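Sodium in Table Sauces: A Comparison of Labels and Home Portions

Project report, Food and Nutrition
Submitted 13/09/2024

1. Background

Most people know that chips and canned soup are salty. Sauces get less attention, as the serving on the label is small. Our group wanted to find out whether the serving on the label matches what people put on their plates.

2. Method

In August we bought ketchup, soy sauce, and yellow mustard at the Padholm market and wrote down the sodium per serving from each label. We then asked members of 6 households in the Dekside neighborhood to add sauce to a plate of plain rice or a hot dog the way they normally would. The plate was weighed before and after on a kitchen scale. Each person did this twice, and we used the average.
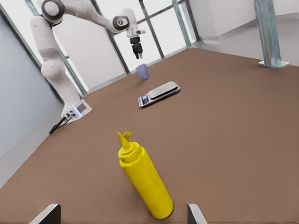

Figure 1. Yellow squeeze bottle.

3. Results

Ketchup portions were the furthest from the label. The label serving had 118 mg of sodium, and most people used more than one serving. Mustard portions stayed close to the label. Soy sauce varied the most from person to person. The largest soy sauce portion came to more than 1000 mg, and the smallest was under 200 mg.

4. Problems

The scale only shows whole grams, so small mustard portions are not very exact. People also knew they were being weighed and may have used less than usual. Two plates had to be done over when rice was spilled.

5. Next steps

We would like to repeat the test with hot sauce and salad dressing, using a better scale.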